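2018-04-18
Annelore Diekmann

Back on the Gadbridge break-ins today, and I had the whole afternoon for it, so this is going to be a long entry. Sorry in advance to whoever has to read my handwriting when Ilse types it up (hello Ilse, there is cake in the fridge, the piece on the blue plate is yours).

For anybody picking this up cold: there are four doors, all from small shops, all forced on the lock side with something flat. The police in Trestberg took silicone casts of the marks on three of them, and from the fourth, the shoe repair place, they cut out the strike plate and a chunk of the frame and sent us the real thing, bless them. The suspect's tool came in last week as item 637. It's a flat screwdriver with a wide blade and a chip out of one corner, and the handle has been wrapped in tape more than once. The trial date is set for October, which sounds like a long way off until you remember how long it takes the other side's expert to find an opening in his schedule.

First thing I did was go back over the casts under the Strobel scope. I had written last time that the cast from the bakery door was no good and I want to take some of that back. It's poor over most of its length, there are bubbles all along the deep side, but if you turn the light down very low and bring it in from the left there is a run of fine lines near the shallow end that I missed completely. I had been lighting it from the right like all the others. I don't want to make too much of it. It's a short run and I'd be uncomfortable saying anything about it in court on its own, but it goes in the file, and the note from last time should be read together with this one.

The test marks took up most of the rest of the day. I did 18 altogether in lead sheet, nine with each side of the blade, going from nearly flat to quite steep. Knut came down and held the angle block for the first few, and we had the usual discussion about whether you should push or pull. He pushes. I pull. We did some of each and wrote on the back of every piece which it was, so please don't peel the labels off! Seven of them are really good marks with clean lines from end to end. The others either skipped or have that smeary look you get when the sheet shifts under your hand, but they all stay in the box, good and bad. If the defense wants to see them they should see every one.

I'm still not sure about the new batch of Plolar. It sets faster than the last lot, and I lost one cast of my own test mark when it went stiff before I'd finished spreading it. The second attempt was fine once I mixed a smaller amount and worked quickly. Heike thinks the tub was stored too warm over at the other building, and she may well be right, she generally is about that kind of thing. I've put the tub on the bottom shelf of the cool cabinet and will try again from the same batch before I go complaining to the supplier. If anybody uses it in the meantime, mix half of what you think you need.

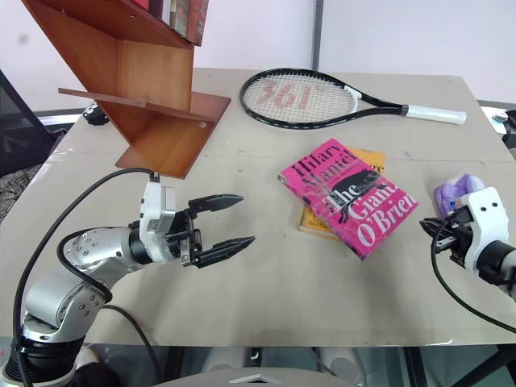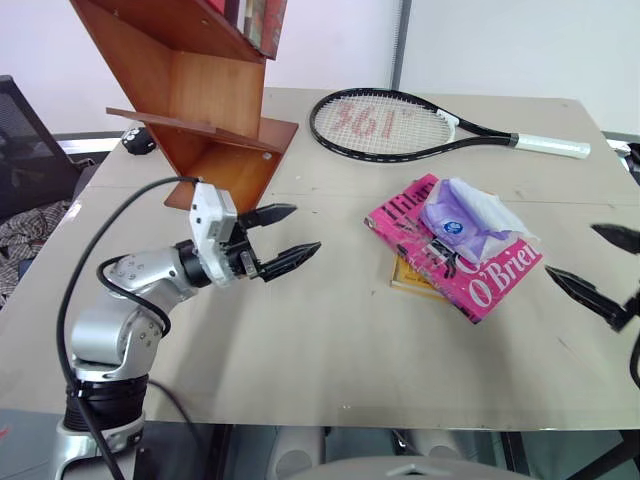 Beige table, two views.

Now the comparison itself. The strike plate is by far the best piece we have. There's one long scrape on the upper part where the blade must have slid, and then two short dents where it bit in. I put the scrape next to test mark 4 (left side of blade, shallow angle, pulled) and had to get up and walk down the hall and come back before looking again, which is what my first boss always made me do when I got excited. It still looked good when I came back. The heavy lines fall in the same places, and there is a wide gap followed by a close pair that I would be surprised to meet by accident. The chipped corner leaves its own step at the edge, and the scrape has a step as well, with the same slope as far as I can judge by eye.

What bothers me is the far end. For the last stretch the lines drift apart a little, and I can bring them together only by turning the test piece slightly, after which the first half is off. The blade may have twisted in the hand as it slid. It may also be that the tool was used in between and has worn some, as the break-in was almost seven months before they picked it up. Either would explain it, and I can't tell you which, and I'm not going to write a report that pretends I can. I'll try a set of marks with a deliberate twist and see if the drift comes out the same way.

The dents I have left for Joscha. I deliberately haven't told him what I think of the scrape, and I'd ask everybody else to keep quiet around him too, so he can do the check properly with his own eyes. Joscha, if you are reading this entry before you've done the dents, stop here and go do the dents. I mean it kindly.

Phone call with the prosecutor's office around lunch. They would love a sentence they can read out to the jury, something with the word "match" in it. I explained again, and I think patiently, that we have three levels of wording and that I don't get to pick one until the second examiner is finished. The young man on the phone was very nice about it but he did ask twice. I have put a note of the call in the correspondence folder with the time, so that if the defense asks whether anyone leaned on us, the answer is written down.

The other thing he wanted to know was whether we could say anything about left or right hand from the direction of the scrape. No. I wish we could. Knut had a case years ago where somebody tried that on the stand and it went badly, ask him about it when you have a free half hour and a coffee.

Still open:

Twisted test marks, left side of blade, shallow angle. Lead sheet is getting low, Heike has the order form.

Retake the photos of the bakery cast with the light from the left. The old ones stay in the file too.

Second examiner on the dents, then on the scrape (Joscha).

Ask Trestberg whether the shoe repair door had been painted before it was forced. There are flecks in the deeper dent and I'd like to know what I'm looking at before I clean anything. I have not cleaned anything.

Item 637 resealed and back in the locker, signed by me and by Knut. The strike plate is staying out on my scope under its cover overnight with the room locked, and that's in the log as well.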